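Looking After an Oiled Wood Table

Posted 2020-01-30

An oiled table needs more attention than a lacquered one, but none of it is difficult. Most of the damage I see comes from too much water or too much oil. The notes below are for solid wood with an oil finish. If water beads up and sits on the surface like it would on plastic, you probably have lacquer or varnish and can skip the section on oiling.

Daily wiping

Use a cloth that has been wrung out well. Wipe along the grain, then go over it again with a dry cloth. Dish soap is fine in small amounts, a drop or two in a bowl of warm water. Skip the spray cleaners sold for countertops. Many of them strip oil, and after a few weeks the area where everyone eats looks paler than the rest.

Crumbs and grit should be brushed off before you wipe. A wet cloth with sand in it will scratch.

Water rings

A white ring is moisture in the finish. Leave it alone overnight first, as a lot of them fade without help. If it is still there the next day, rub in a little oil with a soft cloth and wait again.

A dark ring is in the wood itself and has to be sanded. Start with 180 grit, sand along the grain, and go well past the edge of the mark so you don't leave a dip. Finish with 240. Wipe off the dust and oil the whole top, because a patch will show.

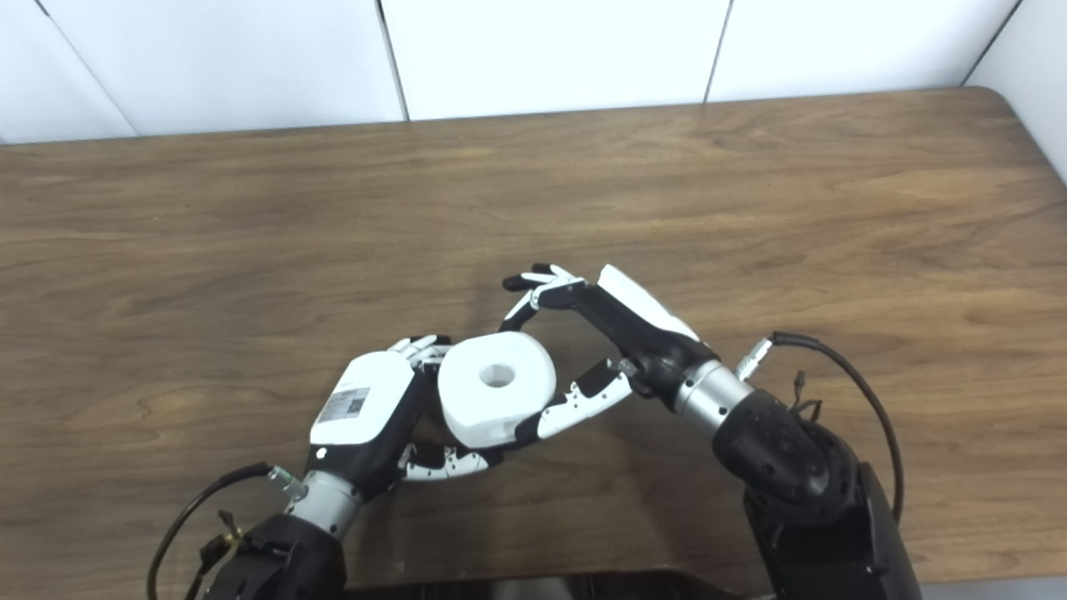

Oiling

Twice a year is enough for a table that gets used every day. I do ours in September, before the heating goes on, and again in spring. We have used Lernitz hard oil on the kitchen table for five years and the Sernow one on the desk. The Sernow smells stronger and takes longer to dry. Either will do.

Clean the table the evening before and let it dry overnight. Pour out a small puddle, less than you think you need, and spread it with a lint-free cloth. Do the edges and corners too, and the underside if you can reach it. Wait fifteen minutes, then wipe off everything that hasn't soaked in. Oil left standing goes sticky and has to be scrubbed off with a pad.

Two thin coats are better than one heavy one. Leave a full day between them and keep the window open a crack.

Oily rags can catch fire on their own if they are left in a heap. Lay them flat outdoors until they are stiff, or put them in a metal can of water with a lid.

Dents and scratches

A shallow dent can often be steamed out. Put a damp cotton cloth over it and touch it with a hot iron for a few seconds at a time. Check between passes. This works when the fibers are crushed. It won't fix a cut.

Fine scratches usually disappear at the next oiling. For deeper ones I use a wax stick a shade darker than the wood. Light filler stands out more than dark.

Heat and sun

Use trivets. Cork is good, and felt is fine under cups but not under a pan straight off the stove. Turn the table around every few months if one end is near a window, and move the fruit bowl now and then so it doesn't leave an outline.

Check the screws under the top when you turn it. They should be snug, but wood moves with the seasons and needs a little play, so don't crank them down.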